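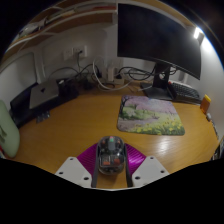 By Maree Tolhurst

Can a machine tidy your desk yet? Sort of, and slowly, and I'm more excited about that than I probably should be!

I run the chores program at Bandedero, our small workshop in Fletville, and this Wednesday we're opening the doors so people can see where we're up to. We call the project Flindora. It's our go at the boring jobs around homes and small shops: putting things back where they live, wiping a bench, facing up a shelf.

Desks are my favourite colour of headache. A closed laptop is easy enough to recognise, and so is a keyboard. A clear plastic shell is another matter – light goes through it and bounces off it, and you want to hold it firmly without squashing anything. Then there are the cables. I have grey ones, black ones and white ones along the back of every desk I've ever owned, and no machine I've worked with likes any of them.

So, the numbers. We set Flindora 116 small chores over the winter and it finished 100 without one of us stepping in. Of the rest, 11 were cable trouble of some kind. It also takes two minutes to put away something I can put away while talking on the phone, so please don't sack the teenagers.

Would I leave it alone in my kitchen? No. Would I let it reset a shop counter after closing, with somebody in the next room? I reckon we're close, and a hardware shop in Fraser has agreed to let us try in August.

Come along from 4 pm, bring the kids, and bring something awkward from your own desk (nothing precious, please). Media are welcome to film, and I'm happy to chat for as long as you like.

Recent items
Flindora takes on the tea towels
Shelf stacking in Fraser: what we're planning
Why folding a fitted sheet is still too hard

Last updated: August
Contact Bandedero | © Bandedero, Fletville | Back to top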